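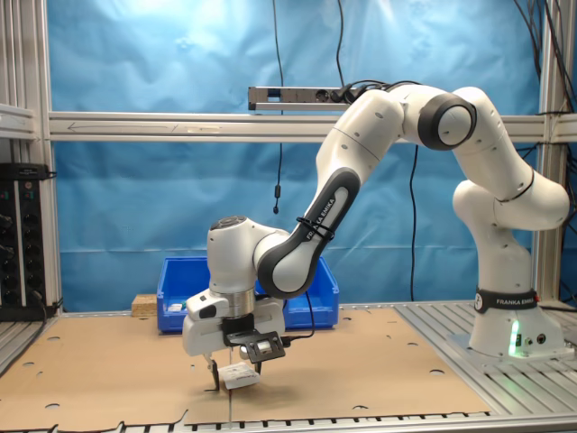

Progress report – sorting and packing room, Pulanen
To: Henk Vermeulen
From: Inna Marchuk
5/23/25

Hi Henk,

You asked for a shorter one this time, so I'll try, but there's a fair bit to tell you and I'm pretty pleased with most of it!

First up, the small stuff. When the grant came through we had 1,278 items on the books waiting to be sorted, mostly bits of stationery, card packs and spare parts that came over from the old Sodumar store in whatever was handy. We're now down to 331. I'd hoped to be under 300 by the time I wrote to you, but Hamdia found another shelf behind the door (of course she did) and it all had to go back on the list.

The work surface is sorted too. We've settled on a big sheet of brown cardboard laid over the table, with a blue plastic bin on the far side to take things as they're done. I know the proposal had a rubber mat in it, and we did try one, but small flat things stuck to it and drove everyone mad. Cardboard is cheap, you can write on it, and when it gets tatty you put it in the recycling and lay another. So there's some money left in that line and I'd like to move it to labels, if you're happy with that.

Bins are going well – mostly. We've bought nine so far through Clerum and they're a good colour to find in a hurry. The lids are another story. Three of them turned up warped and won't sit flat, so they can't be stacked. Mitiku has been on the phone to them and they've promised replacements, no delivery date yet. I'll chase it if we don't hear.

The labelling is where we're behind, and I'd rather you heard it from me. We started out with categories that were far too fussy (I'll own that, they were mine) and people kept putting the same sort of thing in different places. Vasco sat down with the lists and boiled them down to something a normal person can remember, and it's been much faster going. It does mean redoing the early bins, and that'll eat up what's left of May.

Spending is on budget apart from the mat money I mentioned. Receipts are in the Tamura folder, along with Hamdia's updated stock sheet. The courier invoice is in there twice, so please ignore the second copy.

What I need from you is a yes or no on the labels, and a name at your end for the stock sheet questions now that the old contact has moved on.

Cheers,
Inna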